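sheehan-tenants mailing list
Archive: April 2023
Subject: Re: Noise on the second floor, again
From: Unit 13

> Hello all,
>
> I'm sorry to be the one who brings this up, but is anyone else
> finding the second floor hard to work on lately? It isn't one thing.
> It's the calls in the hallway, and the kitchen door, and somebody's
> speakerphone. I moved here from a spare bedroom in Viratby so I
> could hear myself think, and I can now hear everybody else think
> instead.
>
> Would the group support quiet hours? I was picturing mornings until
> noon. I would also be open to a sign.
>
> Unit 9

I'd support quiet hours in principle, and I'd like to talk the group out of them in practice. I have worked in three shared buildings, Sheehan being the third and by a wide margin the one with the best stairs. All of them had quiet hours at some point. All of them ended with a laminated sign and two people who no longer spoke in the elevator, so in that sense it did get quieter.

The trouble is that "quiet" is a word everyone agrees with and no two people mean the same thing by. At my last place, in Vollville, the rule said no noise before noon. The bookkeeper took this to mean no talking. The guy across from her took it to mean no drums. They were both following the rule to the letter, and by February she was timing him.

So before we vote on hours, here's what I think is really going on up here. I sit next to the kitchen and have had a lot of chances to study it. 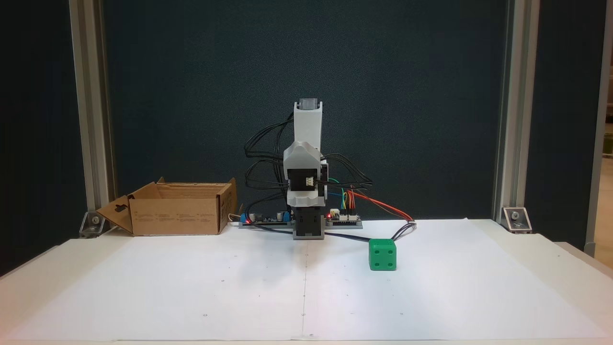 The first thing is that our noise is mostly doors. I spent part of last week writing down what made me look up from my work, and the kitchen door won by so much that I stopped keeping score on the rest. It doesn't latch unless you pull it, so people let it go, it bangs, it bounces open, and then a thoughtful person comes along and closes it properly, with a second bang. The thoughtful people are half the problem. I say this as one of them.

The second thing is one-sided talk. A conversation between two people in the hall fades out of my head after a minute. A phone call in the hall does not. My brain insists on filling in the other half, and I have lost whole mornings to somebody's dispute with a tile supplier. (I think the tile supplier had a point.) If we could only fix one thing besides the door, I'd pick calls, and I would fix them with a place to go and not with a rule against them. Nobody stands next to the fire extinguisher to talk to their insurance company for pleasure. They're there for the signal.

The third thing is that this building has no soft surfaces at all. Concrete floor, plaster walls, big windows, and the metal ceiling that we all said we loved when we came on the tour. A dropped spoon on our floor sounds like an event. When the carpet tiles were pulled up in November, I don't believe any of us got louder. We just started hearing each other.

What I'd try, in this order, stopping whenever it gets bearable:

1. Fix the kitchen door. A closer and a strip of felt. I got a price of $129 from the hardware place on the corner, for a closer that you can adjust with a screwdriver. I'll put it up on a Saturday if someone holds the door. Holding the door is a real job and I'm not being charming about it; last time I did this alone I got it on level by the third try and had a thumb like a plum.

2. Turn the old supply closet into a phone closet. It's ugly, it's small, and it gets two bars, which for this building is a cathedral. Take out the shelves on the left, leave the ones on the right so there's somewhere to put a coffee. No booking system. The minute there's a booking system there will be a person who has booked it every day through summer.

3. Put something soft on the long wall. The Tedar panels that got mentioned a while back are good looking and cost more than my desk. Heavy curtains will do most of the same work, and so will a full bookcase, if anyone has one they're tired of moving.

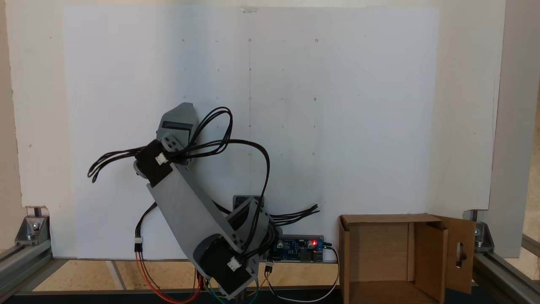 4. Agree on a signal for "please don't talk to me." I know how this sounds. In Vollville we used headphones, which failed right away, since half the floor wore headphones all day and would have loved a chat. What did work was closing the unit door halfway. Open meant come in, shut meant go away, halfway meant come back later unless something's on fire. It took a week to learn and it cost nothing.

5. Only then, hours. If we get this far and people still want them, I'd make them short. Two hours, 9 to 11, and I'd say what they cover in plain words: no calls in the hall, no speakerphone with your door open, deliveries go to the ground floor. A short rule with edges gets kept. A long vague one gets enforced, and I'd sooner put up with the spoons.

On the sign: please, no sign. If we absolutely must have one, I'd ask that it not have a picture of a cat on it, or the word "kindly," or anything underlined. I've never once read an underlined "please" and felt warmer toward the person who wrote it.

On money, I did look at what's left of the shared fund. The closer comes out of it easily. The closet needs a light bulb, a stool and some of my time. If everyone on the floor put in $50 we could have curtains on the long wall and a decent rug for the bit outside the kitchen, where the chairs scrape. If that's too much for anybody, just write to me off the list and we'll work something out without a thread about it.

A few of you asked whether I still had the thing I wrote for the newsletter at the last place, on learning to work near other people. I found it. It's pasted below, more or less as it ran, minus a paragraph on microwaves that I no longer stand behind.

Sharing a Wall
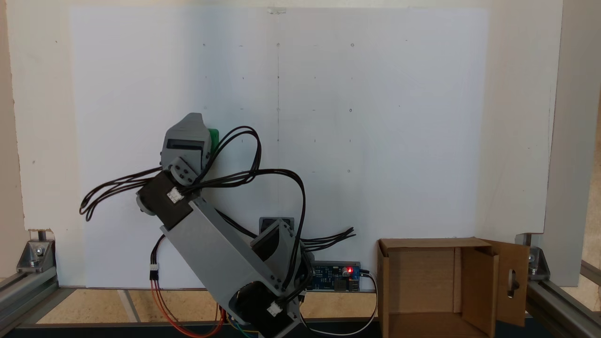
2 min read

I came to shared space from a job I did alone, in a house where the loudest thing was the refrigerator. I assumed I'd be good at it. I had always thought of myself as easy to be around, an opinion I had formed almost entirely by being around no one.

In my first week I found out that I hum. I don't hum songs. I hum a single note, apparently, when I'm adding things up, and I raise it when the numbers come out wrong. The woman on the other side of the wall told me so in month two. She'd been able to follow my whole tax season.

She was nice about it, and she said it out loud, to me, while I was there to hear it. I've thought about that a lot since. She could have bought a machine that makes ocean sounds. She could have written to the landlord. She knocked, she told me, and I was embarrassed until lunch and then I was fine.

I've tried to do it her way ever since, with mixed results. It helps to go early, while you're still only a little annoyed. After three weeks of stewing, "would you mind using your keyboard more softly" comes out as a statement about someone's character. It also helps to say it away from the thing itself. Don't stand over the keyboard.

And you have to let them tell you yours. There will be one. Mine was the humming, and later it was a chair, and after that it was the way I put down a mug, which I was told was "final."

I've switched to a paper cup on heavy days. The chair went to the curb, where it was gone within the hour, and some other floor has it now.

– end of old article –

Back to the door. I can do either of the next two Saturdays, before noon, and I have my own drill. Reply here if you can hold it for half an hour. If you'd like to see the closet first, the key is on the hook behind the recycling bins, and you have to lift the handle a little as you turn.

Unit 13
(next to the kitchen)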